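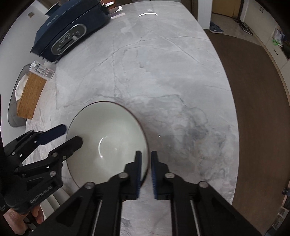
A white bowl with a thin dark rim on the marble-patterned counter, with the navy cooker behind it.

The counter came first. The owner of the apartment, who asked that we leave names out of it, bought the place in April and had a surface before there was a working sink. The kitchen is small, the counter is large, and one side of it runs in a curve where most people would have put a corner.

"I used to have a table in the old place with sharp corners and I hit my hip on it every morning," the owner said. "I told the fitter I wanted no corners on the side you walk past. He said it would cost more. It did."

The pattern is gray on gray, light with darker veins and cloudy patches. Two other samples came home from the showroom at Gridico, a plain white and a very dark green. The white showed every crumb. The green was nice in the showroom and looked black in the kitchen.

"With this one I can leave it overnight and not feel bad until I get up close," the owner said. "You have to wipe it by feel. I run my hand over it after the cloth."

We talked on a Thursday, late in the afternoon, standing up. There are no stools yet. The owner has looked at a pair from Wondeter for $198 and keeps putting it off, partly over the price and partly from a suspicion that stools would fill up with coats.

Most of the cooking happens on top of the counter. The navy cooker has a glossy lid and one sliding dial on the front, and it does dinner four or five nights a week. The stove gets used for pasta and for company.

"I cook for one, sometimes two," the owner said. "Heating a whole oven for that is silly. I slide the dial, I set a timer on my phone for 14 minutes, I go sit down. Dumplings, fish, leftover rice. Sausages, which I shouldn't do as often as I do."

The lid is the part that needs attention. It shows fingerprints, and grease dries on it if it's left. The owner wipes it with a damp cloth and a drop of dish soap, then again with a dry one, and has stopped using the spray cleaner that came with the move-in basket. The spray left streaks.

The bowls are white with a thin dark rim. They came from Hong, a housewares store two bus stops away that was clearing out a line, and the owner bought more of them than the cabinet could hold.

"I eat everything out of a bowl. Soup, salad, eggs. I have plates and they sit there. I think I've used the big plates twice, both times when my sister came."

Asked if the rim has chipped, the owner turned one over and checked. It had not. One from the same batch cracked in the first month, but that one had been dropped in the sink onto a pan.

Storage is the unsolved problem. There's one upper cabinet and two drawers, and the second drawer sticks. Things that arrive in cartons tend to stay in their cartons for a while, on the counter or under it, until there's somewhere to put them.

"My rule was going to be that nothing stays out past the weekend. I've kept to it maybe half the time. A box comes in, I put it down, I put something on top of it. Then it's furniture."

A shelf is planned for the wall, 40 inches long, from Clustex, who sell them with the brackets included. The owner has measured for it twice and got different numbers. The wall isn't straight, and the fitter has promised to come back and look. The quote for putting it up was $120, and that was before he had seen the wall.

What would the owner do differently? The answer took a minute.

"More outlets. I have one pair for the whole counter. If the kettle's plugged in and the cooker's plugged in, that's it, and I'm charging my phone in the bathroom. And I'd have kept one of the old drawers, the deep one. I let them take it away with everything else and I've missed it since."

The curved edge stays. The owner has not hit a hip on it yet.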